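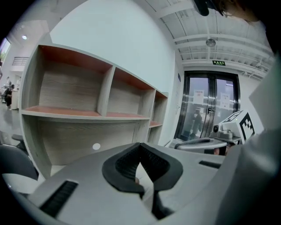

Marijke Verhoeven asked, after reading our first draft, why the pose tracker needs a mask at all when the outlier rejection should already remove every point that doesn't move with the room. It is a fair question and we answer it first in this section.

Home Papers Code Data Contact

4.2 Static and dynamic masking in the tracking front end

The tracker estimates the pose of the hand-held gripper from the images of its own camera. In such a view a large part of the image belongs to the gripper itself (Figure 2). The housing and the finger pad have strong edges, and the ribbed rubber gives many corner points with high score. These points stay at the same place in the image while the operator walks. For a geometric outlier test, a group of points that agree with each other perfectly is very attractive. When the room behind offers only few corners, for example a plain wall, the test can choose the gripper as the static world, and the tracker then reports that the camera stands still. We saw this failure in 14 recordings from the Stitetcombe set before any mask was used. In all of them the reported uncertainty was low, so the planner that consumes the poses had no possibility to notice the error.

Figure 2. View from the camera of one gripper. The housing and the V-shaped finger pad occupy the lower half. The marker cube on the white device and the second gripper are at middle right, in front of the glass door. The shelving unit on the left side and the plain wall are typical for the background problem discussed in the text.

We therefore use two masks. The static mask covers the housing, the pad and the dark border of the lens circle. It is drawn once for each gripper and stored with the intrinsic calibration. The dynamic mask covers everything that can move independently of the room: the arm of the operator, a second gripper, and persons. It is computed for every image by a small segmentation network and grown by 6 pixels on each side, which removes the corners that lie on the silhouette. Growing it more did not help and cost us good points on thin furniture.

Glass needs a separate treatment. A glass door gives corners at three different depths, namely on the metal frame, on paper fixed to the glass, and on whatever is in the corridor behind. The frame and the paper are good static points. A person behind the glass is not, and the segmentation network often misses this person when the figure is dark and weak in contrast. We do not try to segment glass. We lower the weight of a point when its depth estimate changes its sign of error between neighboring keyframes, and we leave the rest to the robust cost.

Points on shelves are useful but they carry another risk. The front edges of an open shelf are long parallel lines, and the cubbies repeat. A descriptor from one cubby can match the next one with nearly equal distance. The front end in Fuvano accepts a match only if the second best candidate lies within the same local window, or is clearly worse. In the earlier version, Bumement, this check was done over the whole image, with the effect that almost all shelf points were lost.

4.3 Use of the marker cube

The cube carries square fiducial patterns on its faces. We use it as an anchor between sequences, and never as the only source of pose. When a face is detected in at least 2 keyframes with enough parallax, the optimizer adds a term which ties the trajectory to the coordinate system of the cube. A detection is refused when the dynamic mask touches the border of the pattern. This rule is strict. It refuses many detections where the second gripper lies close to the cube, although the pattern itself is fully visible. We kept the rule all the same, as one wrong anchor bends the complete trajectory and the damage is difficult to find later.

The number of features per image is limited to 2,000. This limit is applied after masking. In the Dalsgaard recordings of November it was by mistake applied before, and the mask then removed more than half of the budget. These recordings were processed again and the tables in Section 5 use only the new result.

Reader comments

mverhoeven: Thank you for the answer on the outlier test, I am convinced for the plain wall case. Can you also report how often the gripper wins when the shelf side is in view?

anon_reader: Is the static mask still valid after the finger pad is changed? Ours sits a little different each time.

Author reply: The mask should be drawn again after each change of the pad. We will write this in the calibration notes.

tb: The sign-of-error rule for glass is only one sentence, please give the threshold.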